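Chapter 11
Comparing Grippers

What this chapter covers

In Chapter 10 the arm was treated as a way of moving a point through space. The point was called the tool centre, and nothing was said about what sat there. This chapter puts a gripper on the end and asks how to tell whether it is a good choice for a job. Most of the chapter is taken up with trials: how to set one up, what to write down, and how to compare two grippers without giving one of them an easier task by accident.

You will need the frame notation from Chapter 10 and the short section on friction in Chapter 3. Readers who skipped Chapter 3 can pick up what they need from Section 11.2. The trial sheets used here come from the teaching workshop at Anumholm, and a blank copy is printed at the back of the book.

By the end of the chapter you should be able to mount a gripper and set its tool centre, write a task description that another person could follow, run a fair trial with two different grippers on one arm, and report the result with its failures sorted by cause.

11.1 What a gripper has to do

A gripper has to reach an object, close on it, hold it while the arm moves, and let it go where it is wanted. Each of these can fail by itself. A gripper may close firmly on a block in the open and be unable to reach the same block in the corner of a box, where there is no room for the fingers. Another may reach well but hold badly once the wrist turns.

The commonest electric grippers have two or three fingers. With two fingers, the object is squeezed between a pair of surfaces. The approach direction matters a good deal, and the wrist usually has to be turned so that the fingers come down on either side of the narrowest part. A three-finger gripper can spread its contacts around the object, and on many models the spacing of the fingers can be changed between one grasp and the next. It tends to be wider, and its fingers need space on more than two sides.

Before any grasp is tried, the arm should be brought down slowly to a hover, with the finger tips just clear of the surface. This is done to check the tool length. If the length entered in the controller is too short, the tips will be lower than the program believes, and the first fast approach will drive them into the table. Check the hover at several places across the work area, including the corners. A surface that looks level often isn't, and a cloth or mat adds a thickness of its own that changes wherever it wrinkles.

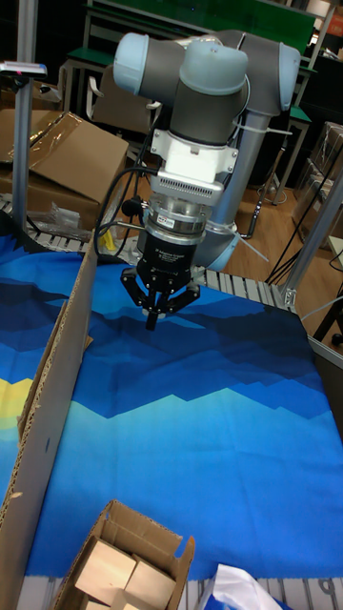 11.2 Mass, friction and grip force

The arm carries the gripper as well as the object. Everything beyond the wrist flange counts towards the payload: the adapter, the coupling, the gripper body, the fingers and the part of the cable that hangs from the tool. Students often enter the mass printed in the gripper's manual and leave out the rest.

Take a case in which the gripper, adapter and coupling have been weighed together at 976 g. Entered correctly, this lets the controller allow for the load when it works out the joint torques. Entered as zero, the arm may stop with a false collision warning when it speeds up, or sag a little when it is released for hand guiding. Weigh the parts on a bench scale before mounting them and write the figure on the trial sheet.

For a two-finger grasp with flat contacts, the object is held by friction at two surfaces. If the grip force at each contact is F and the coefficient of friction is m, the largest weight that can be held still is

W = 2mF

This is the best case. When the arm accelerates upwards the object behaves as if it were heavier, and when the wrist tilts, the load may no longer be shared evenly between the fingers. A safety factor is applied for these reasons. We use two for slow moves with wooden blocks and four for anything that would be damaged by a fall.

A larger grip force isn't always better. Soft packaging will crease, thin card will bow, and a light object caught near its edge can be squeezed out of the fingers. Start with a low force and raise it in steps until the object stays put through the whole move.

11.3 Setting up a fair trial

To compare two grippers, keep everything else the same. This is easy to say and takes most of a morning to do. The arm, its base position, the work surface, the objects, the lighting and the person running the trial should all stay as they were. Only the gripper and the settings that belong to it should change.

The objects need a written starting position. "In the box" is too loose. State which way up each object lies, whether it touches its neighbour, and how it is put back after each attempt. Blocks packed side by side in an open box make a much harder task than the same blocks spaced out on a table, as the fingers have to find a gap. Neither arrangement is wrong, but results from one can't be set beside results from the other.

Anything that stands in the work area is part of the task too. An upright panel limits the directions from which the arm can approach, and open box flaps can catch a finger or a cable. Mark the position of each such item with tape on the surface beneath, or measure it from two fixed edges and write the distances down. Do this before the first gripper is fitted.
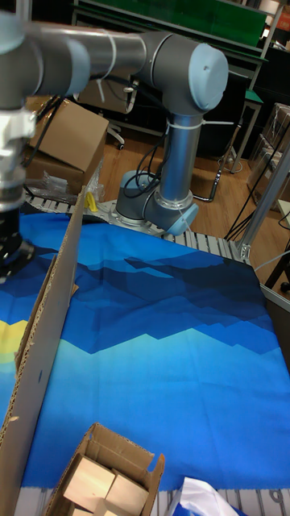

Cables deserve a check of their own. A loop that is slack enough in the home position may pull tight when the wrist turns, or hang low enough to drag across the objects. Run the full path once at low speed with the gripper open and nothing to pick up. Watch the cable through the whole movement and pay no attention to the fingers. Then run it again and watch the fingers.

The two grippers will almost certainly have different lengths, so the tool centre must be set again after the change. Don't correct for the difference by editing the taught positions one at a time. That approach seems quicker, and it leaves you with two programs that differ in ways you can no longer list. Set the tool centre properly, then reuse the same target positions.

Software can spoil a comparison as well. In the Ulura controller used in our worked trial, the approach speed is stored with the tool settings. Anyone who loads the settings for a second gripper also loads its speed, without being asked. The first version of the trial had to be thrown away for this reason. Other controllers store it elsewhere, and you should find out where yours keeps it.

11.4 How many attempts, and in what order

A gripper that succeeds five times out of five may still fail often in use. Five attempts will show up a gross fault and very little else. For the worked trial we made 60 attempts with each gripper on each object. That is enough to see a large difference between the two, though small differences will still be hidden by chance.

It's tempting to finish every attempt with one gripper and then change to the other. The drawback is drift. Daylight moves across the room, finger pads pick up dust, and the operator gets better at putting the objects back. Where the tool change is quick, split the attempts into blocks and alternate. Where it is slow, do at least two blocks with each gripper and compare the first with the second. If a gripper's own two blocks disagree, find out why before comparing it with anything else.

Each attempt gets one line on the sheet. Record the object, the starting position, the grip force setting and the outcome. For a failure, record the stage at which it happened, using these four words and no others:

Reach: the fingers could not get to the object, or touched something else first.
Close: the fingers closed but did not take hold.
Hold: the object was taken and then slipped or dropped.
Release: the object stuck, tipped or landed outside the target.
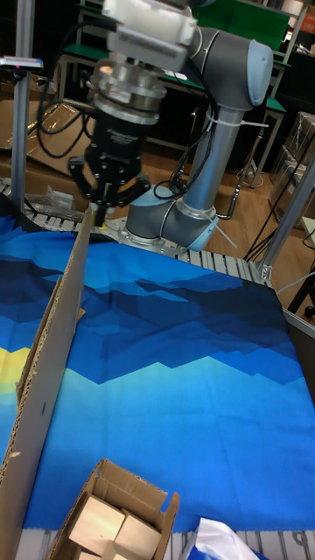

Figure 11.3 A small yellow object held in the two-finger gripper, close to the upright cardboard panel.

The stage matters more than the overall score when you come to choose. Reach failures may be cured by a narrower finger or a different approach angle, while hold failures point to the pad material or the force setting. Two grippers with equal scores can need quite different remedies.

An overhead or side camera is a useful check on the sheet. In the Anumholm trials a fixed Bedoya camera is started before each block and left running, and the recording is used only to settle doubtful entries. If you do the same, keep the camera still for the whole trial. Note too that one view has blind spots. A contact on the far side of an object won't show, and a fingertip that seems to rest on a surface may be hovering above it.

11.5 Worked trial: the Skanby task

The rest of the chapter follows one trial from the written task to the final table. The task is a simplified version of a sorting job at the Skanby parts store, where mixed small items have to be lifted from an open box and set down on a moving line. In our version the line stands still. The arm begins each attempt at the home position with its fingers open, and the attempt ends when the fingers have opened over the target and the arm is back at home.

The first job is to write the task description. Ours took three drafts. The first draft follows, with the faults left in, and you should read it with a pencil and mark every place where two careful people might do different things.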